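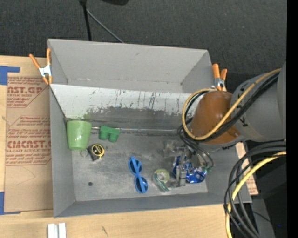
Teresa Sequeira and Armindo Matos
Housing and Property Studies, project report, 13th July

1. Purpose

The project tested whether the wording of a home listing is related to the time the home stays on the market. We limited the work to resale houses in two districts, Zurnberg and Grisbridge. New construction, rentals and auction sales were left out. Our starting assumption was that listings giving measurable facts (floor area, lot size, year of the last roof) would go under contract sooner than listings made up mostly of adjectives.

2. Data

Listings were taken from Drustulora, the regional property portal, as plain text. The first download gave 846 records. We removed duplicates, withdrawn homes and records with no contract date, and 412 remained. Price, floor area, number of bedrooms and days on market were stored in one table and the listing text in another, joined by listing number.

Relisted homes were a problem. Some agents withdraw a home and enter it again, which resets the day counter. Where the street address matched we added the periods together. Where the address was hidden we kept the counter as it stood, so some values in the Grisbridge set are probably too low.

3. Method

Each listing was scored by two readers working separately. A point was given for every statement a buyer could check on a visit or in public records. "Fenced yard" scored one point, "charming yard" scored none. Repeated facts were scored once. Scores above 10 were set to 10, as the few listings above that level were mostly long lists of appliances.

When the readers differed, the lower score was used. Most of the differences came from words such as "updated" and "newer". We agreed in June to score these only if a year or a named item was given, and the listings already read were scored again.

We then grouped the homes by price band and compared median days on market within each band – medians were chosen over means to limit the effect of a few very slow sales.

4. Results

In Zurnberg, the high-scoring listings had a median 7 days shorter than the low-scoring ones in the middle price band. The upper and lower bands showed no clear difference. In Grisbridge the order changed from band to band and we draw no result from it.

Asking price relative to floor area was a stronger predictor than text score in both districts. Length of text had no visible effect once price was held fixed.

5. Limits

The agent was not controlled for. One office, Seixas, wrote a large share of the high-scoring Zurnberg listings, and its faster sales may come from its pricing or its client list. Season was not controlled for either. A second round should record the agent for every listing and use the date of the first price cut as an additional outcome.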